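Notebooks > Shared workshop > Tableware

We use cookies to keep you signed in and to count page views. Accept / Manage settings

Plates, sorting and packing, notebook entry, January, started 2 pm

Picking up from last entry. Mertens shelf is emptied, everything off it is wiped and on the trolley. Today = get the plates into bins in some sane order so the Riturura display can be built from them without digging.

Stock sheet says 564 pieces total, bowls and saucers included. Plates only today. Not touching bowls, the bowls are a separate headache (see the note on nesting, last entry, still true).

First try, by color. Looked nice. Useless. Big ones ended up on top of small ones, rocked when the bin was carried to the door, had to hold the stack with my chin basically. Abandoned after 2 bins.

Second try, by diameter, largest down. Better. The stack sits flat and you can get a finger under the rim of the top one as long as there's a gap on one side. When the plate is pushed right up to the wall there's no finger room on that side, you go in from the other. So: leave the gap on purpose, always same side, write it on the lid. I wrote "gap R" in marker. Will see if anyone reads lids.

Rim matters more than I thought. Raised rim plates nest fine with their own kind and badly with the flat ones. Flat on raised = slides. Raised on flat = ok but takes more height. Need a column on the sheet for rim, there isn't one. Adding it.

Decorated ones. Not sure about these. Cenumix list just says "patterned, mixed" which is no help at all when you have a bird plate and a flower plate and they're meant to go to diferent tables in the display. Laid a few out in a row at the back to look at them together before deciding. Tan one with the bird and the branches, small cream one with the black spot, big red one with the turquoise flower. The green bin is for plainer stuff, light blue-gray one on top in there now.
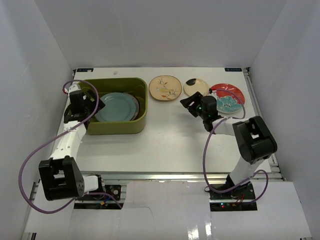
Put the cream one with the bird, was the comment over my shoulder, they're both pale and the red would shout at either of them. Also don't stack the red face up under anything with a rough foot, it'll get scratched right through the petals.

Fair on both. Checked the feet with a fingernail. Several of the Mertens plates have an unglazed ring underneath that is properly gritty. New rule, patterned plates get a sheet of paper between, plain ones don't need it unless the foot is rough. Used up most of the newsprint roll doing the first lot. Order more, the wide one, the narrow one has to be taped and the tape leaves gum.

Red: goes on its own table as centerpiece. Bird and cream: together, side table, on the little stands if the stands ever turn up.

Timing. Did one full bin start to finish with paper, 90 seconds once I stopped fussing. Without paper quicker but didn't time it. Most of the time is the paper not the plate.

Bins. The Hultano bins have rounded corners which is fine for round plates, you don't lose anything there. Deep though. Too deep to fill. 4 heavy plates and I already don't enjoy lifting it, and reaching down to the bottom for the first one you knock your knuckles on the rim. Suggest half filling and using more bins. Yes it takes more shelf. Shelf is empty anyway.

Don't drop the first plate the last inch. Bare floor of the bin is hard and it makes a horrible noise. Folded towel in the bottom, tried with a dish towel, works, moves about a bit. Foam cut to shape would be nicer. Ask about offcuts.

Labels: contents on the SHORT end. The long side ends up facing the wall on the shelf and then you're pulling out every bin to read it. Already relabeled mine.

Chips: one plate with a nick at the rim, plain white, put aside on the windowsill with a sticky note. Not going in the display. Could be used for glaze tests or as a drip plate under the kettle, which needs one.

Stopped at 5, light was going and the reds and browns start looking the same.

To do
- rim column on the sheet
- newsprint, wide
- foam for bin bottoms
- find the plate stands (last seen under the sink?)
- ask Cenumix for a proper list of the patterned ones, with sizes pls
- move the nicked one before it gets packed by mistake
- saucers, same method, smaller bins

Comments (3)

Stands are not under the sink, I looked. Try the box marked "lamps".

Agree on half filling. I carried one of the full ones down the stairs and my wrists knew about it the next day. Can we write a max on the lid next to the gap thing?

Read the lid. Gap R is right if you're facing the short end, otherwise it's gap L. Maybe draw an arrow.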